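Subject: Re: [cell-sim] Hook tool touches guard when returning to park

Hello all,

thank you to Rhun for the long answer, I read it two times and then I tried most of it. I quote only the part that I reply to.

Rhun Bellis wrote:
> I would not touch the path before you know where the model thinks the
> guard is. In the Ekercombe cell we had the same kind of fault and the
> path was fine all the time. The panel in the model was moved when
> somebody imported the new base block, and the collision body stayed at
> the old place. Please check also which origin the tool file uses.
> The Charvát export puts it at the flange, the Ledier one at the tip.
>
> And how many cycles did you run before the first contact?

To your last question: the batch was 2,497 cycles and the first contact was reported at cycle 447. After this it came again, always on the return move and never on the way out. So I do not think it is random, but it depends on which of the 33 park poses is chosen. The poses with a low approach are the bad ones.

About the origin you were right. Our tool file is from Charvát and I had set it up like a Ledier file, so the whole tool was shifted. I corrected this first and changed nothing else. Then I ran the same batch with the same seed. The contacts went down, but seven poses still gave an error. For these seven I made the collision bodies visible and compared them one by one with the drawing from Plastholm.

The model as it renders now has the yellow L-shaped piece upright behind the gray block, with the short arm turned to the right in the direction of the light column. The clear band is across the lower part of the yellow leg. The small dark wedge is close to it on the right side, and I ask you to keep this one in mind, I come back to it. 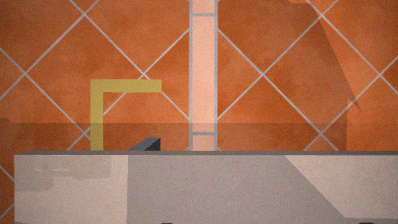 Does the guard need its own collision body, or is it enough to make the body of the base block taller?

Give the guard its own body. If you make the block taller, the planner treats all the space above it as solid, and it will refuse low poses that are good in the real cell. A thin box with the true thickness of the panel, plus a small safety margin, is better. Set the margin in the planner and not in the geometry, so that it can be changed later without a new export.

Now the wedge. In my parts list it is only "stop, dark" and it has no collision body at all. The planner does not know that it exists. I think this explains the seven poses, because the contact check uses the visual mesh for small parts and the planner does not – so one says free and the other says contact. Can somebody confirm that this is the normal behavior? I did not find it in the manual.

What I want to do next, in this order:

1. Add a simple box for the stop, a little larger than the mesh.
2. Load the base block again and check that its zero point is at the left rear corner.
3. Run the seven poses alone, slow, with contact logging on.
4. If they are clean, run the full batch again.

I will not change the park poses until step 4 is finished. We teach the real cell again in October and I would like to go there with a model that I can trust.

One more small question for Rhun – when you moved the panel in Ekercombe, did you also have to delete the cached distance map by hand? With me the old values stay after a restart, and I lost one afternoon with this.

Best regards and thank you again for the patience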